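Maintenance Technician, Handheld Gripper Units (part-time, fixed term)
Hourani Manipulation Group, Korkura Building, Lower Level
Posted February 2025

Hourani is hiring one technician to keep a hand-held two-finger gripper unit in working order through the end of October. The unit is used at tabletop stations set with ordinary household items. It is carried and closed by a person, and its fingers wear faster than any other part of it. Setup, inspection, finger replacement and camera alignment are the whole of this job. You will not be asked to write control software.

Hours are 60 per month, worked in blocks agreed with the station lead. Most blocks fall before the first operator shift, when the unit is on the bench.

Duties

Inspect both fingers before each shift. Look for chipping on the top edge, play at the mount and dust on the contact faces. Record what you find in the log, including when you find nothing.

Remove and refit fingers. The retaining screws are small and the threads are soft — they are to be driven by hand, never with a powered driver. A finger that has been off the unit is checked for parallel closure before it goes back to a station.

Check the camera view after any work on the mount. Both fingers must show in the lower part of the view with the working area open between them. If a finger has shifted, correct the mount. Do not re-aim the camera to hide the shift.

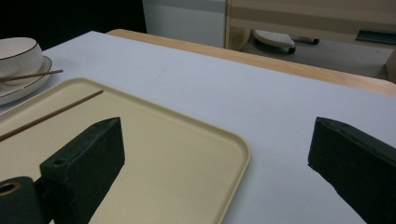
Ghassan Boutros would add that scuffs on a finger are no reason to pull it, and that a new technician tends to swap parts too early. His rule is to measure closure first, clean second, and replace only if the gap is still out after cleaning. Chips are judged by where they sit: one on an outer edge can wait for the next service, one on a gripping face cannot.

Service the unit every 1000 closures. A full service covers the fingers, mount, trigger linkage and cable strain relief. The procedure is the Paseck checklist, 41 steps, which you will be trained on and later asked to revise. Several steps were written for the previous trigger and need rewording.

Keep the spares drawer stocked. Fingers are supplied by Goltley in matched pairs and stay in matched pairs. Never fit one new finger against one worn one.

Requirements

Two years of hands-on work with small mechanisms: lab equipment, camera rigs, bicycles, sewing machines or similar. Able to use calipers and feeler gauges without supervision. Legible written English. Comfortable handling thin objects such as chopsticks, used here as closure tests because a finger pair that is out of parallel will let them roll.

Useful but not required: experience with 3D-printed parts, lens calibration, or cable repair.

Conditions

Training takes 3 weeks and is paid at the full rate. Bench tools are provided. The work is seated, with some carrying between the bench and the stations.

To apply, send a resume and one page describing a mechanism you have maintained over time — what wore out, how you noticed, what you changed. Applicants selected for interview will strip and refit one finger pair at the bench. Address applications to the station lead, Hourani Manipulation Group, and put "gripper technician" in the subject line.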